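The desk corner, finally

25th October

12 comments

So the chair is staying. I know I went back and forth on it all spring and bored everyone with it in March, when I was still sitting on a dining chair with a cushion tied to it, but I've made up my mind and I'm done shopping. Black mesh, tall headrest, armrests, wheels. It isn't pretty next to all that white furniture and I've stopped caring.
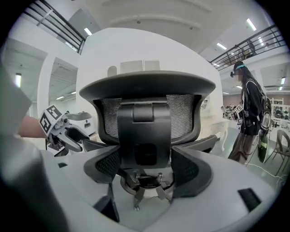
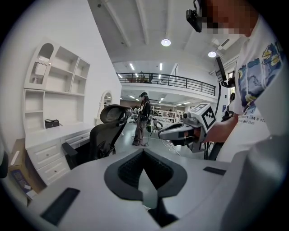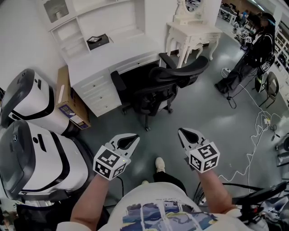

The black mesh chair, and the white furniture it has to get along with.

What sold me was the back. I run warm, and every padded chair I've owned has left me peeling my shirt off the upholstery by three in the afternoon (sorry, but you know it's true). I tried two in the Covevex showroom first, a cream one and a sort of oatmeal one, and they were both lovely for the length of time it takes a salesperson to walk over and ask how you're doing. Then I sat in the mesh one over by the register and stayed there long enough to answer four emails. It came to $327 with delivery, and the cream one was $511, so I walked out feeling like I'd made money!

Now, the desk. I love a white desk with drawers under it, I've wanted one since I was a kid, and I will tell you right now that the drawers are where good intentions go to die. Week one I had a plan for each of them. Pens up top, then chargers, then paper, then the bottom one for things I didn't want to look at. By the end of the month every drawer was the bottom drawer. I pulled the whole lot out onto the rug last weekend and found a dead calculator, warranty cards for a toaster I gave away, and so many takeout chopsticks. Everything went back in with those little Pleren divider trays, the kind you snap to length. They're flimsy but they do stop the pens from rolling to the back.

The small round knobs I was going to swap for brass. I even had a set of Sutanto ones in my cart, and then I added up what a full set costs and closed the tab. White furniture, little knobs, fine. Maybe next year.

Open shelves are harder for me than drawers. A drawer you can shut. With shelves I get nervous about leaving a gap, and then I fill it, and then I'm dusting seven tiny things every Saturday. My rule right now is that anything new going up means something else comes down. It's been going OK, mostly since I haven't bought anything.

As for the mirror question (three of you emailed!), yes, I like an oval mirror and curvy legs in the same room as a plain working desk. A vanity gives your eye somewhere to go when you've been staring at a spreadsheet. You do have to dust the carving, and a dry paintbrush is much better at it than a cloth. Get one with soft bristles and go top to bottom.

Still on my list: something under the wheels. The floor is a gray-blue I really like and I don't want tracks worn into it. Linden has a clear mat that looks right, only it comes in one size and I need to measure how far I roll back when I get up. Further than you'd think, I bet. I also have to break down cardboard before pickup on Tuesday, and if anybody has a good way of hiding a monitor cord against a white wall, please leave it in the comments. The stick-on clips I bought keep letting go overnight and I find the cord on the floor in the morning.

937 views | 12 comments | Share

Last updated 2 days ago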